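Roald Sjögren does not want to call it a robot, and for the first ten minutes of our conversation he corrects me each time I do.

"It's a recording kit," he says. "There's no robot in the case. You pick up two grippers, you do a job with them, and what you get is a record of the job. The robot comes later, if you have one."

The if is where my trouble with it starts. Joter, the company Sjögren works for as head of product, has been selling its two-hand kit to small workshops and packing firms since December. The pitch on the company's website is that your own staff can teach a robot your own tasks, with no programming. A fair number of the people reading that page, I suspect, come away thinking that the teaching is the hard part and that the kit takes care of it.

I put this to him. He takes it better than I expected.

"The website is written by people who want you to call us," he says. "When you call us, we ask what arm you have. If you say none, we tell you to wait."

Do they really? I called in before our interview, without giving the name of this site, and said I ran a small gift-box business with no automation of any kind. The salesman was polite and quick. He did ask about an arm, to be fair. He also said plenty of customers start recording first and buy the hardware when they are ready, and he offered to send me a quote that afternoon.

Sjögren laughs when I tell him, then stops. "I'd have preferred he said wait."

The kit is simple enough to explain. There are two grippers, one for each hand, and each carries a cube printed with square black-and-white markers that let the software work out where the gripper is and how it is turned. Cables run off the grippers. A camera watches from head height. You squeeze the handles, the fingers close, and you go about folding, lidding, stacking or whatever it is you hope never to do by hand again.

Joter runs open days at its rooms in Lekville, where visitors can try all this at a table with a box and a cup and a few other things to handle. I went to one. The mood is friendly and a bit like a furniture store that has been taken over by a phone repair shop. People stand about, chairs get dragged over, cables go where cables go.

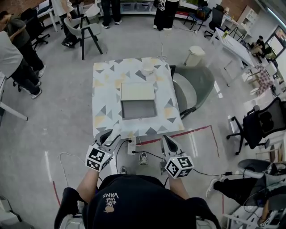
What I kept noticing was how much slower people get. Hands are very good, and you only find out how good when someone swaps them for two plastic fingers on a stick. Lifting the lid off a box is a thing you do without looking. With the grippers I looked very hard, missed the edge of the lid, tried again from the side and pushed the whole box away from me. My second go was better. My tenth was decent. By then my wrists had started to complain.

"Everybody is bad for an hour," Sjögren says. "Then they're fine. I've seen people who pack for a living get good at it much faster than our engineers."

How long can a person keep it up, though? He says Joter recommends stints of 55 minutes with a proper break after. I ask whether customers follow that.

"Some do."

And how many recordings does a task take before a robot can do it? He doesn't like this question, and I don't blame him, as every honest answer to it begins with "it depends." I keep asking anyway. In the end he gives me one figure from one customer, a candle maker in Bråten that wanted lids put on boxes. They made 720 recordings. Two people shared the work over 11 working days, fitted in between their normal jobs.

"And at the end of that, the robot puts lids on boxes?" I ask.

"At the end of that the robot puts lids on those boxes."

Those boxes?

"That size. That table, more or less. If they change the box, they record more. Fewer than the first time, we think, but more."

I ask how often the robot gets it right. He says the customer is happy. I ask again, and he says he would need their permission to give a number, and that he'll look into it. I had not heard back by the time I finished writing this up.

I also wonder about the cost of all those hours. The price of the kit covers the grippers, the camera and the software for making recordings. It doesn't cover the arm, or two arms if the job needs both hands, and it doesn't cover the training service that turns recordings into something a machine can run. That is billed separately, by the task. None of this is hidden, but you have to click through three pages to get to it, and the word "complete" shows up on the first one.

Sjögren winces at "complete." He says he argued against it. "It's complete for recording. I know how that sounds."

There is a part of his case that I find harder to wave off. The older way of getting a robot to do a job like this means hiring someone who knows how to program it, and a small firm may wait a long time for that person and then wait again when something changes. With the kit, the person who knows the job is the person who shows the job. Sjögren tells me about a visit to a parts supplier in Fondale, where an older worker kept tapping each tray against the bench before closing it. The Joter team thought it was a habit and asked her to leave it out.

"She said, fine, but then they'll jam. So we left it in," he says. "You don't get that from a drawing. No one had ever written it down."

It's a good story, and I believe it. I would believe it more as a sales argument if he could tell me that the tray job is now being done by a machine. It isn't yet. The recordings are made and the arm is on order.

I bring up the workers, too. If I were asked to spend my week recording myself at my own job, I'd have some questions for my boss, and a free lunch would not settle them. Sjögren says Joter tells its customers to be open about the purpose. He says most of the tasks people bring in are ones that staff are glad to lose. Perhaps so. When I ask whether anyone has refused, he thinks about it for a while.

"Yes. One place. Two people said no, and I thought they had every right. The manager ended up making the recordings himself." He pauses. "They were not very good recordings."

So who should buy it? He answers this one without having to be pushed. A firm that already has an arm standing idle, he says, with a dull job that seldom changes and someone patient on staff. I point out that this is a much smaller group than the one the website seems to be talking to.

"It is," he says. "But they're the ones who don't send it back."

I ask how many do send it back, and he reaches for his coffee. There is a return window, he says, and people use it, mostly firms that bought before they had any arm to train. He won't give me a share. A new version of the grippers is coming, with lighter handles, and he would rather talk about those. My wrists and I are in favor of lighter handles. I'd still like the number from Bråten, and I've written to ask for it again.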